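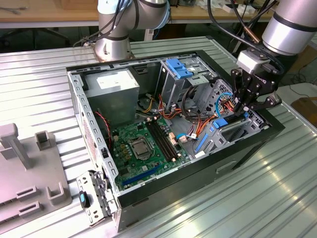

Marek Havlíček wrote: Before anyone orders a new board, has the drive been tried on the other SATA cable? Half the "dead" towers that come through Hekosbridge have a connector sitting slightly crooked and feeling sorry for itself.

Reply from bench, December 8, 2020

Fair point, Marek, and no, it hadn't. Log so far, in the order I wasted my time.

Ticket 309: Desktop will not boot
Reported by: Hirine office, front desk
Priority: High (their word; they had three on High already)

Original complaint: "Computer makes the fan noise but does not do the computer." I have had worse bug reports from engineers.

09:10 Power on. Fans spin, no beep, then a message saying no boot device. So it does some of the computer.

09:25 Into the BIOS. Drive not listed. Clock says July, of a year I would sooner not repeat. Put a new coin cell on the list.

09:40 Side panel off, tower laid flat. The blue SATA cable looks fine, which has never meant anything. Power leads to the drive bays are the usual orange, yellow and red spaghetti, routed by someone who was paid by the loop.

10:05 Reseated the memory. This has nothing to do with a missing drive. I do it anyway, the way other people touch wood.

10:20 Drive tested in the spare machine. Shows up right away, 700 GB used, reads without complaint. Whatever the fault is, it isn't the drive. Copied the front desk's files while I had the chance, including a folder called NEW NEW FINAL.

11:30 Wrote "suspect board" in the ticket and went for coffee. See Marek's comment above.

Pantelis Balaskas wrote: If it's the same batch as the Urban machines, try a different port too. We had two where the first port only worked if you leaned on the case.

Reply from bench

13:15 Swapped the data cable, same port. Drive detected. Swapped the old cable back in. Gone. Did this twice more because I didn't want Marek to be right on the first go.

13:30 Left the new cable in, replaced the coin cell, set the clock. Tied the power leads back so they stay clear of the fan. Didn't need to lean on anything, Pantelis, but I've made a note of the port.

14:10 Boots to the login screen. Restarted 22 times over the afternoon while doing the Orex paperwork. No failures.

Fault: data cable
Parts used: one SATA cable, one coin cell
Parts nearly ordered: one motherboard
Status: Resolved, awaiting pickup

Old cable is in the bin. Please stop taking cables out of the bin.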